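Season 2 of Rilholm: order, schedule and technical changes

2018-07-11

The network has renewed Rilholm for a second season of nine episodes. Season 1 ran ten. The shorter order was confirmed in June, when the writers' room in Umberg had already broken the first four scripts.

Running time is now fixed at 57 minutes per episode. First-season episodes varied by as much as 14 minutes, and the overseas versions had to be recut to fit commercial slots. Under the new format each script is locked before the table read, and scenes are timed at that stage.

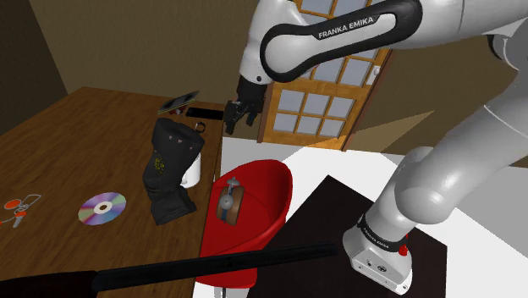
Rajkumari Mittal writes that a fixed length will cost the show its slow openings, and that the harbor sequence in episode 3 would not have survived a timed script. She also asks if the recut versions will be withdrawn. They will stay in circulation until the current licenses lapse.

The Wikville set has been rebuilt on a larger stage. The courthouse and the Grewal family home now share a wall, so a character can walk from one to the other in a single take. Night exteriors move to the back lot, with two location weeks held for the finale.

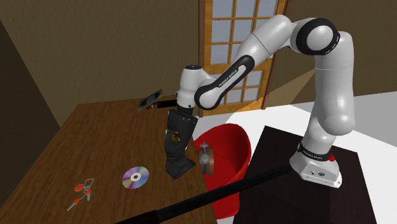

Table and platform, computer render

Sound is recorded as before, with one change: dialogue in the courthouse will be captured on fixed microphones above the bench. The mix is delivered in 5.1 and stereo.

The open casting call for the Grewal cousins drew 1,015 submissions. Both parts are filled and the names will be released with the first trailer.

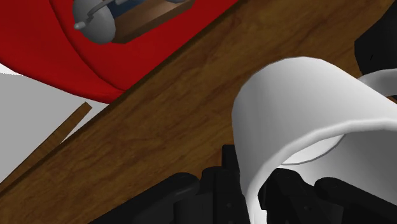

Wood grain and red cloth, computer render

Tickets for the preview of episode 1 are limited to 2,000 and go to newsletter subscribers first. One request per address. Requests without a postal code are not processed.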